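Ranger son tiroir à bazar sans acheter de boîtes (ou presque)

Publié le 14 mars 2025

Tout le monde a un tiroir où finissent les piles, les clés orphelines, le mètre ruban, les vis d'un meuble revendu depuis longtemps et deux ou trois jouets d'enfant. Les sites de décoration vous promettent de le régler en un après-midi, à condition d'acheter un jeu de compartiments en bambou. J'ai essayé. Le jeu Trillo que j'avais commandé faisait 17 cases, dont la plupart trop petites pour une pince. Il est reparti à la cave au bout d'un mois.

Je propose donc une méthode plus terne, qui tient chez moi depuis novembre. Elle demande un récipient large, un sac-poubelle, un crayon et un peu de mauvaise humeur.

Étape 1. Tout vider

Videz le tiroir en entier. On lit souvent qu'il faut procéder « zone par zone » pour ne pas se décourager. Je n'y crois pas beaucoup : en déplaçant les choses d'un coin à l'autre, on a surtout l'impression de travailler. Retournez le tiroir sur une table, passez un chiffon dedans et laissez-le sécher.

Si des piles ont coulé, mettez des gants et ne les jetez pas avec le reste. Elles vont au bac de collecte du supermarché, avec les ampoules si vous en trouvez.

Étape 2. Un bac, deux côtés

Prenez un bac séparé en deux dans la longueur, ou un grand carton avec une cloison scotchée au milieu. D'un côté va ce que vous avez utilisé au cours de l'année. De l'autre, ce que vous gardez « au cas où ». Il n'y a pas de troisième côté, et c'est là que je me sépare des méthodes à la mode, qui ajoutent toujours une pile « à décider ». La pile à décider retourne dans le tiroir, je l'ai vue faire.
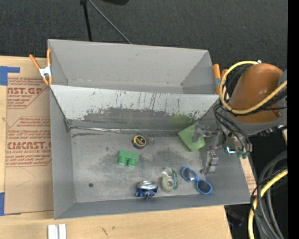
Commencez par les objets faciles, ceux pour lesquels vous n'avez aucun doute. Les ciseaux, le rouleau de scotch, le tournevis cruciforme : côté utile. La notice d'un grille-pain disparu : sac-poubelle, directement. Au bout de 30 minutes, arrêtez-vous, même si ce n'est pas fini. Passé ce délai, on commence à relire de vieilles cartes postales.

Étape 3. Le côté « au cas où »

Fermez le tout dans une enveloppe ou une boîte à chaussures, écrivez le mois dessus et rangez-la loin de la cuisine. Si vous n'êtes pas allé y chercher quelque chose dans les six mois, donnez ou jetez. Certains conseillent de ne pas rouvrir la boîte avant de s'en débarrasser. Mauvaise idée, à mon avis : j'y avais laissé la clé de purge des radiateurs. Rouvrez, vérifiez, puis décidez vite.

Les jouets égarés suivent une autre règle. Ils retournent dans la chambre des enfants le jour même, sans négociation. Une seule pièce manquante suffit à gâcher une construction entière et vous en entendrez parler.

Étape 4. Remettre dans le tiroir

Posez au fond ce qui est plat, devant ce qui sert chaque semaine. Pour séparer, des couvercles de boîtes à thé suffisent largement. J'ai aussi testé les cloisons réglables Gudham, à ressort : elles tiennent bien dans un tiroir aux parois droites, très mal dans le mien, qui est un peu évasé. Mesurez l'intérieur en haut et en bas avant de payer quoi que ce soit.

Quant au tapis antidérapant, vendu partout comme indispensable, une feuille de papier kraft pliée en deux fait à peu près le même travail. Elle glisse un peu – il faut la caler dans les angles avec du scotch double face.

Et les étiquettes ?

Je reste réservé. L'application Trirnon permet d'imprimer des étiquettes avec un code à scanner pour savoir ce que contient chaque boîte. Pour un garage, peut-être. Pour un tiroir de cuisine, ouvrir le tiroir va plus vite. Un trait de crayon sur le bord suffit pour indiquer où vont les piles neuves.

Combien de temps ça tient

Chez moi, le désordre revient par l'avant, là où l'on jette les tickets de caisse en rentrant. J'y consacre deux minutes le soir où je sors la poubelle jaune. Si vous sautez plusieurs semaines, reprenez à l'étape 2 sans refaire le nettoyage complet.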